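Desk-clearing automation at Lumham

Desk-clearing automation at Lumham is a workplace scheme in which robot arms tidy shared office desks between bookings. It is run by Clukex, an office services firm, across the 200 bookable desks of its Lumham building.
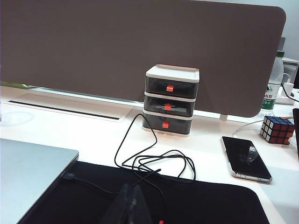 Background

Lumham moved to shared desks after a merger of two departments. Under the earlier arrangement, evening cleaning staff put stray items to one side, wiped the surface and returned everything by eye. Items were often left at the wrong desk, and the lost property room held 859 entries at the end of the last full year of manual clearing. The robot scheme began in May with a trial on one floor and was extended to the remaining floors on Fri 11 July.

Operation

Each arm travels on a wheeled base and carries a two-finger gripper with a camera close to it. The control software, Stellero, compares the desk with a stored layout and sorts what it finds into fixed fittings, shared equipment and personal items. Divider panels, desk mats and cable trays count as fixed. Small drawer organisers are shared equipment and are squared up against the divider. Laptops, phones, bottles and puzzles are personal and are placed in a numbered tote.

Loose cable is the main source of failed attempts. A thin black lead on a black mat gives little contrast, and a coil may be caught under another object. Stellero makes two attempts at a cable and then passes the desk to a member of staff. Smoked or clear plastic and glossy desk tops also lower the success rate, as reflections can be read as objects.

Effects on staff

No posts were removed under the scheme. The evening shift was shortened by one hour and three cleaners were retrained as desk attendants, who deal with the desks passed on by the software. Attendants are paid at a higher grade but work alone for longer periods, a point raised in the first staff survey. The survey drew 830 replies from desk users, most of whom reported fewer missing items. A smaller group objected to cameras passing over their belongings, and Clukex now deletes desk pictures at the end of each shift.

Desk users may opt out for a single night by turning over the card at their place.

Related schemes

The Dimitriou building uses the same software on fixed benches, with 1,372 storage totes and no wheeled bases.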